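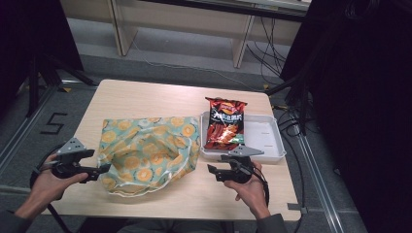

Right gripper drops the cloth, left one doesn't

Kanyarat Klinhom
Folding practice with two hand-held grippers. The right one lets go of the cloth mid-fold. Dusano support says recalibrate. Done that 4 times, no change. Is it the cable?

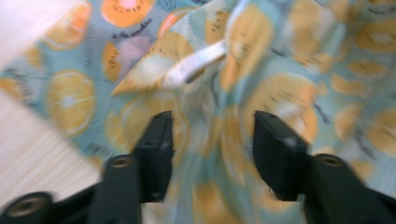
Fruit-print cloth, in front of the fingers

Montoya_2
Recalibrate is what they say to everyone. Swap the cables over - if the fault moves, you have your culprit. I doubt it will.

Damilola Olatunji
Check the screws on the finger mounts.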